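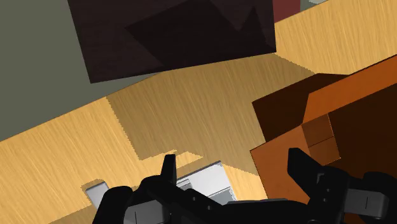
Lafayette, Louisiana, 4 Aug 2018

# Wrist camera policy drops off when the shadow crosses the table - is it the shadow edge or the darker wood?

**Dale Cormier**

I'm training a pick-and-place policy in Kondico. The job is to pick up the white and gray object from a wood table and put it in the open box. The policy gets the wrist view and the joint positions. It is plain behavior cloning from demonstrations made with a scripted planner, no reinforcement learning.

All the demonstrations were made with one overhead light and cast shadows turned off. For testing I turned on a directional light with cast shadows. Everything else is the same: same object mesh, same table texture, same start poses. I ran 70 trials under each setting.

- Shadows off: 76 percent of trials ended with the object in the box
- Shadows on: 30 percent

Most of the failures with shadows on happen before the grasp. The gripper comes down over the wrong patch of table, usually toward the line where the shadow stops, and closes on nothing. If the object is in full light and the shadow is far away, the policy mostly behaves.

What I want to know is which part of the shadow is doing this. The border is jagged, with stair steps you can see from the wrist camera when the arm is low. Real shadows don't have that. So I can think of two explanations. One is that the network is picking up on the stair steps as if they were the outline of an object. The other is that it doesn't care about the edge at all and the shaded wood is just a color it never saw in training.

I would like to write this up as a result about shadow artifacts in simulated testing, but I don't want to claim that if the real cause is brightness. How would you separate the two? I can render whatever is needed. Retraining takes me most of a day, so I would like to keep that to a minimum.

**Ekow Opoku**

Turn up the shadow map resolution. The default in Kondico is low. The setting is in the light's properties under quality. Also turn on soft shadows if your card can handle it. That got rid of the steps for me.

If you only need the numbers to go up, add random lights to the training data and retrain.

**Yee-man Kwok**

Ekow's fix cleans up the render but it won't answer the question by itself. If you raise the resolution and success goes up, you know the steps matter. If it stays at 30 you still don't know whether it is the edge or the dark area.

You can split it up without retraining. Keep the policy frozen and run these test conditions:

1. **No shadows.** You have this.
2. **Hard shadow, low resolution.** You have this too.
3. **Hard shadow, high resolution.** Same light and same shape of shadow, but a straight clean border.
4. **Soft shadow.** Same light position, wide blurred border. The middle of the shadow should be as dark as in 2 and 3. Check this by reading pixel values, because some renderers lighten the middle when they blur the edge.
5. **No shadow, table darkened evenly.** Scale the table down until its mean value matches the shaded wood in condition 2. Darken the object by the same amount in the trials where it would have been in shade.

Compare 2 with 3 for the stair steps. Compare 3 with 4 for having a sharp border at all. Compare 5 with 1 for brightness alone.

Use the same 70 start poses in all five, and save the outcome of each trial by pose. Then you can compare the runs pair by pair - how many poses succeeded in one and failed in the other - and run McNemar's test on those. With 70 trials your standard error on a single success rate is a bit over five points, so don't read much into a small gap between two conditions. A drop from 76 to 30 is well outside that.

Two things to watch.

The arm and gripper cast shadows too, and those move with the camera. If your light setting turns on shadows for everything, you've changed more than one thing. Kondico lets you turn off shadow casting per body. Do one run with the arm excluded so only the fixed objects cast anything.

Also, one trained network is a thin basis for a written result. Cloned policies with the same data and a different seed can differ a lot once you move them off the training lighting. I know you want to avoid retraining, but I would do at least three seeds before making a claim about cause. When we did a similar test on the Szekeres bench we trained seven, and two of them hardly noticed the shadows. I never found out why.

On the resolution setting: the map is stretched over the whole volume the light covers. If your light covers the full room, shrink it to the table area first. You get a finer border at the same memory cost.

**Dale Cormier**

Thanks. I ran 3 and 5 overnight on the one network I have. The even dark table costs very little, and the gap to the no-shadow run is within what you said to ignore. The clean hard edge is still bad, nearly as bad as the jagged one. So it looks like the border matters and the stair steps mostly don't, which is not the paper I had in mind. I haven't done the soft shadow yet. My middle region came out too light, as you warned.

The arm was casting shadows in all of my runs. I'm redoing them with it excluded and have two more seeds training.

**Wen-hsiung Choi**

Check your crop augmentation too. If you are padding with black after a random shift, the network has seen sharp dark borders in every batch, and only ever at the side of the image. I had that once. Switching to edge padding changed my shadow numbers more than the lighting did.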